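How to Clean Out the Crumbs and Get a Better Slice of Toast
by Saron Yilma

Tips & Tricks, from the Fladdale kitchen pages

I have been making toast for my family every morning for longer than I care to add up, and I still get asked why mine comes out better than the toast at everybody else's house. I would love to say it's the bread (and I do bake a pretty good loaf, if you'll let me brag a little!), but most of the time it's that I clean the toaster and give the bread a bit of thought before it goes in. So pour yourself some coffee and let's go through it.

What you'll need

A clean, dry pastry brush that you don't use for anything else
A soft cloth
A little dish soap
A sheet of newspaper or an old towel
Some bread, of course

Step 1. Unplug it and let it cool

Please don't skip this one. I do my cleaning in the evening, long after breakfast, so there's no question of it still being warm. Pull the plug out of the wall and move the cord out of your way. And never, ever go poking in the slots with a fork or a knife, even with the plug out, as you can bend the little wires in there and they don't bend back.

Step 2. Empty the tray

Most toasters have a crumb tray that slides out from the bottom or the back. Lay your newspaper down first, then pull the tray out slowly and keep it level. My old Javunell had a tray that stuck every single time, and I learned to wiggle it left and right a tiny bit instead of yanking. Tip the crumbs out, wash the tray in warm soapy water, and leave it on the rack until it's bone dry.

Step 3. Get the rest of them

With the tray out, turn the toaster upside down over the newspaper and give it a gentle shake. You'll be amazed at what falls out, especially if anyone in the house likes raisin bread. Then take your dry pastry brush and sweep lightly down the inside walls, staying away from the heating wires. Turn it over once more, another little shake, and wipe the outside with a damp cloth. Dry it off, slide the tray back in, and you're done with the dull part.

Step 4. Pick your slice

I cut mine a little thicker than the store does. A thick slice gets crisp outside and stays soft in the middle, and a thin one dries right through, though my sister likes it that way and we have agreed to disagree. Bread from the day before toasts more evenly than bread straight out of the oven. If you bake, wait until the next morning. I know that's hard!

For bread from the freezer, use the frozen button if you have one. If you don't, run the slice once on the lowest setting, let it sit a moment, and then toast it as usual.

Step 5. Find your number

The numbers on the dial don't mean the same thing from one toaster to the next, so the only way to learn yours is to try it. Start in the middle with a plain slice and go up or down from there. Once you've found the setting you like, write it on a bit of tape and stick it inside a cupboard door. Mine says "white 3, rye 4, Fuentealba loaf 2," that last one being a sweet, eggy bread that goes from golden to black while you're looking for the butter.

Expect the second round to come out darker than the first, with the inside already hot. I turn the dial down a notch for it.

If you have a crowd

When all the cousins came to stay in September I made toast for the whole lot of them, and what saved me was the oven. Set it to 200 degrees (Fahrenheit, that is), put a wire rack on a baking sheet, and stand the slices on it in one layer as they're ready. Stacking them makes them soggy. They'll hold nicely for ten minutes or so, and you can get on with the eggs.

Butter them at the table, and have it soft. I take mine out of the fridge before I even put the kettle on, and by the time everyone has wandered in it spreads without tearing anything. 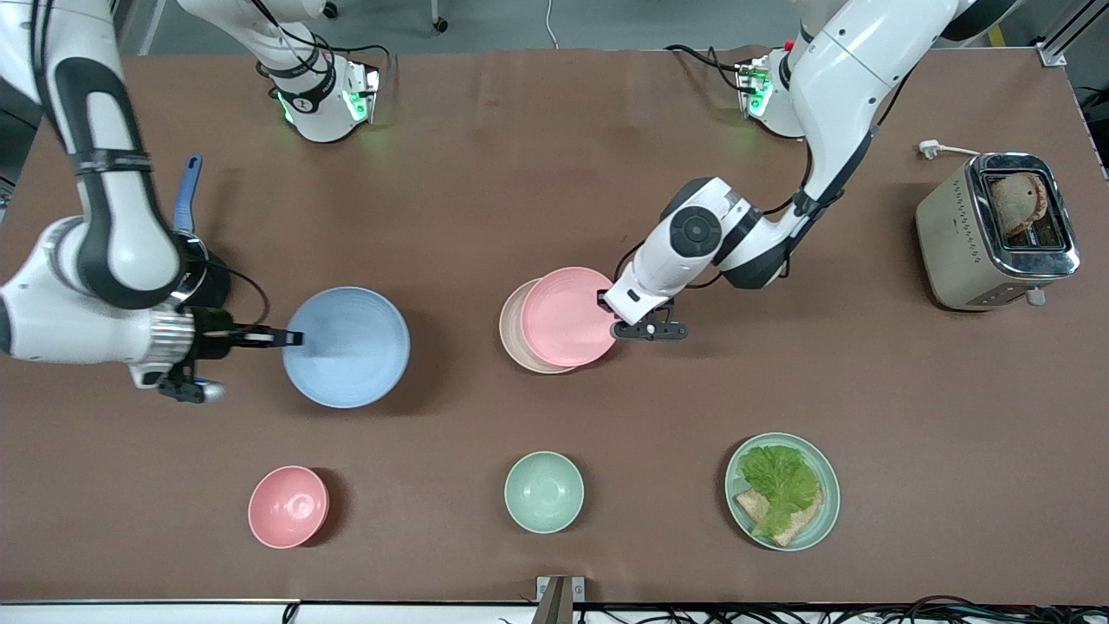 As for jam, I put out two kinds and a jar of honey and let people help themselves, and I leave the rest of the loaf on the board with the bread knife for anyone who wants another round.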